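### 3.2 Part layout and search time in flat-pack assembly

Most published work on assembly instructions deals with the order of steps, the number of steps and the quality of the drawings. Less has been written on what people do before step one. In our pilot sessions at the Grenside site, participants spent a large share of their time looking for parts they had already handled once. They picked a part up, compared it with the drawing, put it down somewhere else and later could not find it. The instruction sheet was then blamed for a delay that had little to do with the drawings.

We therefore treated layout as a separate variable. The test product was the Herkora wall shelf, sold as a kit of 33 parts, of which seven are flat plates that differ only in the spacing of their holes. The plates are the main source of error. Two of them can be swapped without any visible fault until the last bracket is fitted, at which point the whole unit has to be taken apart again.

Three layouts were compared. In the *bag* layout, parts stayed in the bags supplied by the maker. In the *heap* layout, all bags were emptied on to the table before timing began. In the *sheet* layout, parts were set out on a white sheet, with plates and small parts kept together on the one surface (Figure 4). The sheet carried no outlines or labels in any of the timed sessions. Printed outlines had been tried in the pilot and were dropped, as participants tended to match parts to outlines and stopped reading the instructions. 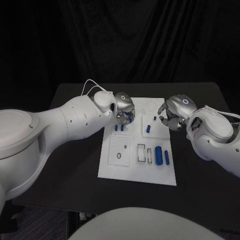 **Figure 4.** Small parts and plates on a white sheet over a dark table.

Đạt Phí, commenting on an earlier draft, objected that the sheet layout mixes two effects. Setting parts out in advance removes the sorting work, and a pale background makes small metal parts easier to see; a gain in time could come from either. He asked for a fourth condition in which the same spread was placed straight on the dark table top.

We accept the point in part. A short follow-up was run in October with the sheet removed and the spacing between parts kept the same. Search time rose slightly against the sheet layout but stayed well below that of the heap layout. The spread of the parts seems to matter more than the background, although the follow-up group was too small to support a firm estimate. The contrast effect, if there is one, should be largest for screws and pins, and these were not timed apart from the plates.

Search time was defined as the period between the participant's last look at the drawing and first contact with the correct part. Contacts with wrong parts were logged but did not stop the clock. Across all sessions the log holds 3003 contacts. Contacts shorter than 500 ms were kept in the log and left out of the error rate -- most were brushes against a neighbouring part while reaching for another, and coders could not agree on how to class them.

The bag layout gave the most uneven results. Participants who opened one bag at a time did nearly as well as those using the sheet. Those who opened every bag at the start had in effect made a heap, and their times match that group closely. The Fodor instruction format, which names the bag at each step, reduced this difference but did not remove it. The Flastamitz format gives no bag numbers and was used only in the heap and sheet conditions.

One limit should be noted. All participants worked seated at a table of fixed height, whereas shelf kits at home are often put together on the floor. Reach and posture differ in that case, and a sheet large enough to hold every part may have to be walked around. Section 3.3 sets out the coding rules for wrong contacts and the treatment of dropped parts.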